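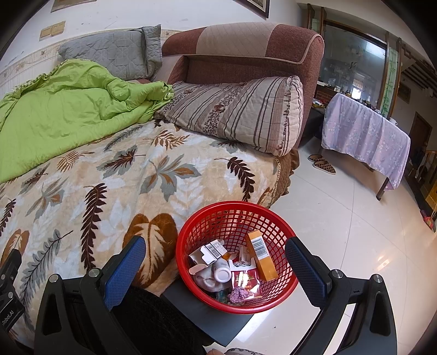
Search products Search

Dostia Hand-Held Gripper Kit

Tags: Grippers > Data collection > Starter kits

I get asked what to budget for home tidying work, so here goes! A pair is 2000 dollars, and I'd plan on a pair from day one. Blue pads wear out before anything else - order 3 spare sets now and you'll thank me in October. Each set is 50.
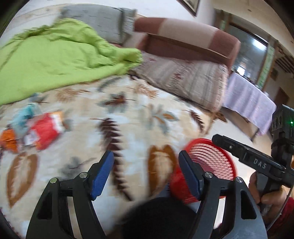

TUVIER, 13th January

New stock is in! Small jobs like a bed and a plastic basket are plenty to start with (no need to rent a lab). If you're stepping up to the Drustero arm later, keep your mounts, they fit both. Warranty is 90 days, and I do stretch it for repeat buyers - just ask before you order.

Print this page | E-mail this page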